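Open day at the Prisberg housewares plant

I'd driven past Prisberg for years on my way to the lake and never once been inside, so when they opened the doors in November I was there with my thermos before the line got long. The tour takes 35 minutes and starts in the molding hall, which is LOUD - they hand you earplugs at the door, take them! After that it's the packing area and then a quiet upstairs room with coffee and samples, where I stayed much too long.

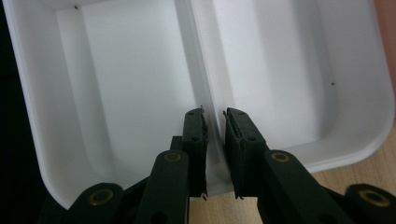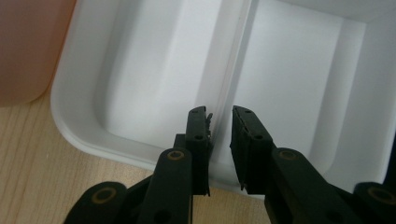
I went in wanting one thing, a decent divided tray for the junk drawer in my kitchen, and I've been through a few bad ones. Mine always have a flimsy little wall down the middle and sharp corners that collect crumbs. The white one upstairs has a proper raised divider between its two compartments and a thick rounded rim, and I'd put batteries on one side and rubber bands on the other. I came home with 2 from the factory shop, plus a Lemeck colander I had no plans to buy (parking is free, by the way, behind the loading dock).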